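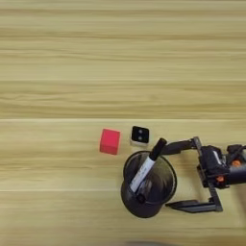
20 Sep 2026 – Plandamell background art, progress to funder

Scanning going well. 470 painted backgrounds done, 21 left, all from the Covo short. Mould on about 30 of the older sheets, Tembridge are cleaning them now.

Zelenák layouts still not here – customs form was wrong, resent it. Spent 700 on acid-free folders, reciept attached. Captions not started yet. Need a yes from you on the second loan before we book teh van.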